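The Small Failure Deserves a Report Too

In August, at Wirkau, an arm pinched the finger of my colleague Danica Obradović. She had reached in to straighten a book. The controller said "paused", and paused it was, until a timer of 12 seconds ran out and the program continued by itself. Her finger was blue for two days. The report that followed was 3 lines long and it ended with the words "operator reminded to be careful". 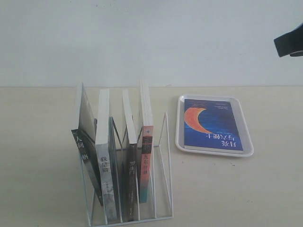
I do not agree with this ending. Book handling has the reputation of a gentle job, and I think this reputation makes us lazy. A person sees a paperback leaning to one side in a thin wire rack, as the black one at the left does, and the hand goes there before the head has decided anything. We have all done it. A safety rule which asks people to stop having this reflex is a weak rule. The machine must expect the hand.

Radomir Babić, who wrote the timer, told me that it saved much time during the long runs. I believe him. In a run of 390 cycles, walking to the button after every pause is tiring, and he never wanted to hurt a person. 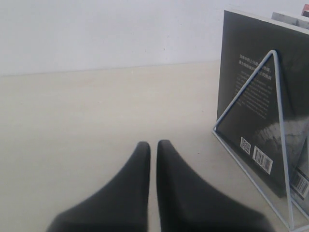 But a pause that finishes without a human decision should have another name on the screen. "Waiting" would already be better. My own preference is stronger: after any stop, the arm stays still until somebody outside its reach presses the button.

Doina Spahić asked me if I would write so much for one blue finger. Yes, I would. The timer is still in the program today, and I would like to see it removed before the next run.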